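September 27, 2026 - hanger task, notes

Really good session! Ran the Isine policy with the new two-stage loss that Ka-ming Fu suggested. Same 2,000 demos as before, only now the network has to predict where the hanger ends up as well as the next arm move. I expected a small gain at best. First try at the collar and I was grinning at the screen.

What I like most is how the two arms share the job now. In the old version each one did its own thing and they fought over the wire. 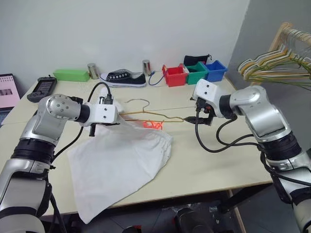
Glenys Hartley thinks the gain comes from the longer look-ahead and nothing to do with the loss. Fair point, and easy to test - keep the look-ahead, put the old loss back, train again from the same seed. I'll set that going tonight, 4,000 steps, and it should be ready when Clive Bloxham wants the arms for his Bomby runs.

Still weak on sleeves. If the cloth bunches near the left gripper the policy dithers, opens and closes a few times, then goes for it anyway. Lacey Greenwood had the same with towels in April and fixed it by slowing the wrist down, so I'll borrow her settings.

To do: six more garments, thin wire hangers first, then the plastic ones. Save the logs under Mistenia, not in my home folder again.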